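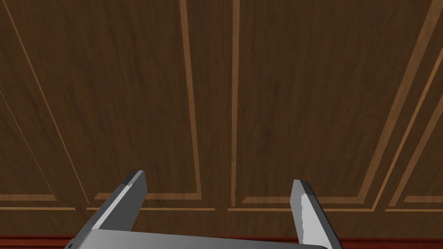 Stundport joinery firm Nallov is opening its door and wall panel restoration workshop to the public in January, with 36 places on a first run of evening classes. Beginners welcome, tools supplied. The classes cover the kind of work the firm gets asked about most: old paneled rooms, stair halls, big front doors. Dark walnut-brown panels with narrow strips of lighter, honey-toned molding are a favorite with local homeowners, and a pain to match when a strip goes missing. So week one is molding. Measuring it, copying it, fixing it back on.

Home | News | Classes | Trade | Contact

Reading time: 3 min

Classes start at 6:30 pm and run two hours. Three groups, 12 people each, same program for all. The full course is six evenings and costs $490, materials included. Payment in two parts is fine, ask at booking.

What's covered:

Evening one, molding profiles and how to read them. Evening two, cleaning old finishes without taking off the color. Evening three, splits and loose joints. Evening four, stain matching, which always runs over so bring a snack. Evening five, waxes and oils. Evening six is open bench. Bring a piece from home if it fits through the door (the side door, 36 inches wide, please measure first).

Stundport has a lot of older paneling, much of it in houses built for the shipping offices near the harbor. Plenty has been painted over or pulled out. Nallov has been repairing it for 13 years and says calls have picked up, mostly from people who bought a house and found wood under the paint. Many of those jobs are small. A weekend's work for somebody who has been shown how, and not really worth a crew's call-out fee.

"We were turning down little jobs every week and feeling bad about it," the firm said. "A lot of these folks could do it themself with a bit of help. So come and learn it here, make your mistakes on our scrap and then go home and do your own hall."
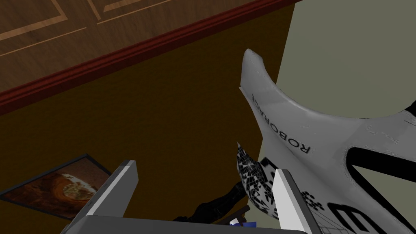

Scrap for the practice benches comes from Kabbaj, the salvage yard on the harbor road, which has set aside 20 old doors and a stack of loose panels for the course. Different woods, different states of repair. Some pretty rough. Students keep whatever they work on, or leave it for the next group.

Finishes are from Anduneo. Low odor, water cleanup for most of them. Anyone with skin allergies should say so on the booking form so gloves and a different wax can be put out. Masks and eye protection are on hand for sanding. Closed shoes required, no exceptions.

A daytime version is planned for spring if the evening groups fill. Also a single-session class just on stain matching. Dates to come. Trade customers are not affected, the workshop keeps it's normal hours and deliveries still go to the rear gate.

Booking opens at 9 am on the first working day of January, by phone or at the front counter. No online booking yet, the form is being fixed. Places go in order of call. A wait list will be kept, and anyone who has to drop out up to a week before the start gets a full refund. After that the place can be passed on to a friend, just let the counter know the name.

Parking behind the building after 6 pm, free. Step-free entrance at the side.

Press visits to the workshop can be arranged through the front counter, mornings best. Sample panels and a printed course outline avalable on request.

Recent items

Nallov adds second finishing room
Winter hours at the trade counter
Kabbaj salvage yard: what they take and what they don't
How to store loose molding over winter
Stair hall repair, notes from a long job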